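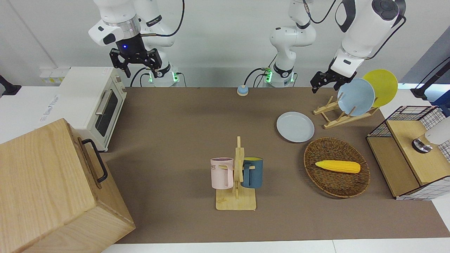 Speaker notes | Pledex manipulation team | 6 July 2025

Talks > Reliability track > The arm that kept holding on

Slides Notes Schedule Contact

Start with the fault, skip the company intro. A two-arm cell lost its network link for 23 seconds during a kitchen task. The left arm stopped. The right arm kept its last grip command and went on squeezing a plate until the link came back.

Give the setup quickly. Each arm has its own controller. A supervisor program from Restgate sends both of them a heartbeat. If the heartbeat stops, each controller is supposed to hold position and drop grip force to a low value. We had tested that on one arm and assumed the other matched.

Pause. The plate cracked. No one was hurt, and the gate was shut.

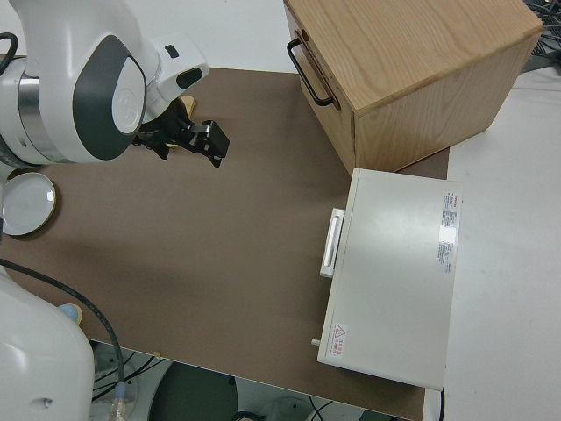 Why didn't the emergency stop catch it?

The stop circuit watches the button and the gate. It doesn't watch the network, so a lost link by itself never trips it.

Next slide, the cause. The right controller had been swapped and came back with factory settings. Its heartbeat timeout was 600 seconds. The left one was set to 70 milliseconds. Both values are legal, so the startup check passed them.

Say this part slowly. The check only asked whether a timeout existed. It now compares the two arms and refuses to start if they differ.

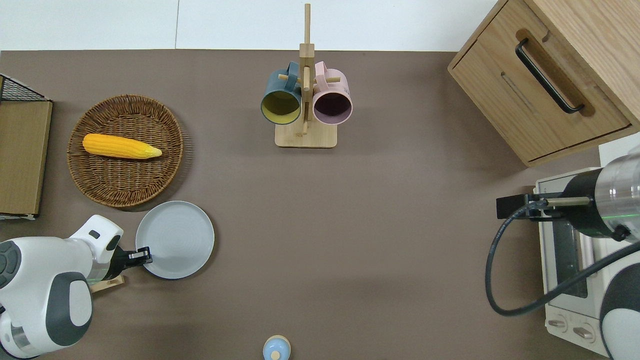
We also went back through the logs. Out of 3,297 runs, the link had dropped before, but only for very short gaps, and always with the grippers open. So the bad setting sat there with no sign of it.

What is still open: grip force on a lost link. Too low and the arm drops the plate, too high and it breaks it. Orbridge will run drop tests in September. Don't promise a number.

Take questions. If time is short, cut the log slide.

Related talks
Ó Riain: Swapping a controller safely
Reading heartbeat logs
Gate switches and what they miss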